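3.2 Keeping the hand-held grippers in shape

I'll be upfront that this was the part of the project I expected to spend the least time on, and it ate most of July. The Talness station is a table, a pair of hand-held grippers and whoever is sitting down to use them, so there isn't much to break (or so I told Savita Srivastava when she handed me the maintenance log). What wears is the jaw pads. They pick up lint, the ribbing gets shiny, and after a while you find yourself squeezing harder without noticing!

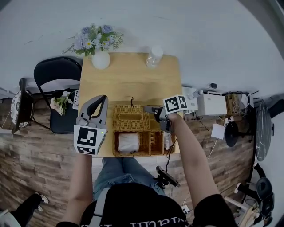
So we settled on a routine. Each gripper gets its pads wiped down every 12 sessions and swapped at 38, whether they look tired or not. Before that we changed them by feel, and my idea of "tired" and Tanner Arsenault's idea of "tired" were miles apart. We also check the marker cubes for wobble by hand. If a cube moves at all, we tighten it and redo the calibration from scratch, which takes nine minutes if you have the Awan script open already and a lot longer if you're hunting for it.

For a grip check we like woven things. Rattan has give, it creaks when you overdo it, and a worn pad slides on it long before it slides on a smooth box.

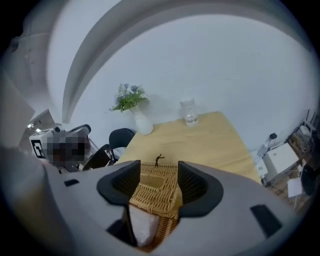 Jaw alignment was the other headache. The two pads have to meet evenly from top to bottom, and on the Jedby build one finger had a tiny lean that we blamed on the software for ages (sorry, Tanner). We now close the jaws on a paper strip and tug it at both ends. If one end comes out easily, we loosen the finger, nudge it and try again. Our log has 2250 closings recorded since we started doing this, and I still do the strip test first thing, before coffee.

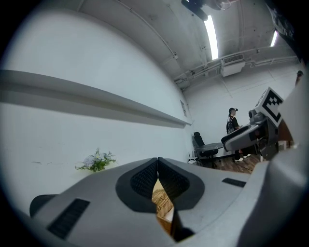
Figure 4. Hand-held gripper at the station, seen from the gripper's own camera, with a second marker-topped device at right.

Spare pads live in the drawer marked Dondasham, and the torque settings for the finger screws are listed in the appendix.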